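The Fold Finders

Inside the software that is teaching machines to handle a sweatshirt

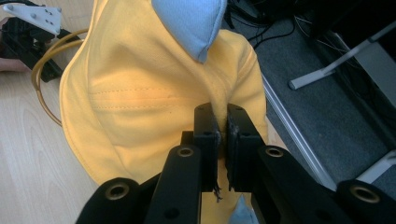
Cloth has no pose. That is the first thing Nazanin Zarei tells new people on the perception team at Mondadell, and it takes most of them a month to believe her. A mug sits somewhere and points somewhere, six numbers, done. A garment can be in more shapes than any program could list, and it takes on a new one every time you touch it. So her team stopped trying to recover the whole shape. Their software, Brirnach, looks for one good place to pinch. On the mustard-yellow garment the jaws have closed on a narrow vertical fold, and what Zarei loves about that grasp is how much is going on right beside it: two parallel rows of stitching curving across the cloth, a patch of orange-tinted light in the middle of them, a big rounded billow on the left that would look, to a careless network, like a perfectly solid thing to grab.

"The billow is bait," she says. "It's large, it's smooth, it's well lit. Every early version of our model went straight for it."

What Brirnach does instead is almost old-fashioned. A small network scores every patch of cloth in view for how likely it is to be a ridge the two fingers could straddle. A second one guesses which way the ridge runs. Then a plain geometric planner (Melur Goh wrote it over a single July, and most of it is still there) throws out anything the arm can't reach without dragging a knuckle through the fabric. The survivors go to the controller, best first.

I had expected the controller to be the dull part. It's wonderful! Prasetyo Oei has it running 214 times a second, and while the fingers close it is asking one question over and over: is the gap between the jaws shrinking the way it should for two layers of cotton? Too fast and you've missed. Too slow and you've scooped up a sleeve, or a pocket, or the table cover. Oei can call up the closing curve for any grasp in the log, and after an afternoon with him I could tell a clean pinch from a bunched one by the shape of the line. The bunched ones have a shoulder in them, a little shelf where the cloth pushes back.

Stitching is where the two halves of the system argue. A seam is thicker than the cloth next to it, so the curve says "bunched" while the vision model says "clean." For most of last year the controller won by default, let go, and tried again, sometimes on the same seam, sometimes for minutes. The fix came from Endang Ngau, who looks after the labeling tools and had been staring at sewn edges longer than anyone. She suggested marking the stitch lines as their own class and passing them down to the controller as a hint – expect extra thickness along here. Retries dropped by some 35 percent in the next round of tests.

Ngau's labeling tool deserves a feature of its own. It's called Rondonuwu, it runs in a browser, and it lets you scrub through a recorded grasp and paint a ridge once, then watch the paint follow the cloth from one moment to the next. When the tracking slips you nudge it and it carries on from there. She has cut the work on a typical clip to 3 minutes. The undo history goes back to the start of the session, a detail she mentioned twice, with feeling.

Color causes less trouble than you would think. Pale blue against yellow is a gift, and even dark cloth is manageable if the lighting has some direction to it. Texture is worse. Corduroy is nothing but ridges, and Brirnach wants to pinch all of them. Fleece swallows the small shadows the network depends on. Zarei keeps a folder of these failures and opens it happily for visitors.

The next job is a planner that thinks 2 grasps ahead, so that the first pinch lifts the cloth in a way that uncovers the second. Fikri Purba is building it in Zandlow, the team's simulator, where the fabric is still a bit too polite. Simulated cotton slides off itself. The real stuff sticks, twists and hangs on to its creases, and Purba has spent weeks tuning friction values by dropping the same virtual sleeve onto the same virtual floor. On the day I visited it had finally landed in a heap he liked. He saved the settings, ran it again with a heavier fabric, and went back to adjusting.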